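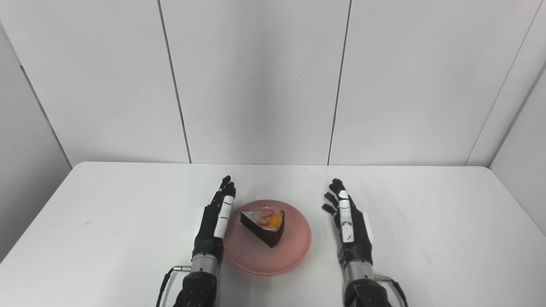

Figure 1. Two humanoid hands, palms inward, on either side of a plated slice of cake.

Handout 4: Good Practice When Robot Hands Work Near Food
Awuor Nyaga, Greenwood lab course

Welcome back, everyone! I know a handout on rules isn't what most of you signed up for, but please read it through before your Sunday slot, ideally with a pencil, and bring me your questions (Ximeng Tan will be glad to take them too).

Before you power up

Look over both wrists. In Figure 1 there is a cable coming off the outer side of each one, and that's the spot to check first: the connector should be snug, and the cable should have enough slack for the wrist to turn without tugging. Then clear the table of everything the task doesn't call for, your coffee included, I'm afraid.

Starting pose

We begin with the fingers pointing up and a hand on each side of the plate, and the plate set well in from the table edge. Wait for a still moment before you start the motion. If a fingertip is already touching the food, stop and reset, even if it's only cream.

Force and speed

Keep to the low grip setting in the Pukix menu. A soft thing like cake will give way long before a hand "feels" much of anything, so plan to lift the plate and leave the slice alone until we get to Handout 6. Of the 196 trial runs we logged last term, 28 had to be stopped by hand, and I was delighted with every one of those stops. Please don't ever feel shy about the red button!

Food and cleaning

Anything the hands have touched goes in the bin, no tasting. Wipe the fingers joint by joint with a barely damp cloth, power off, and keep moisture away from the wrist connectors. Write your name and the run number in the Branar log before you leave.

For next time: read the section on shared workspaces and jot down one rule you'd change.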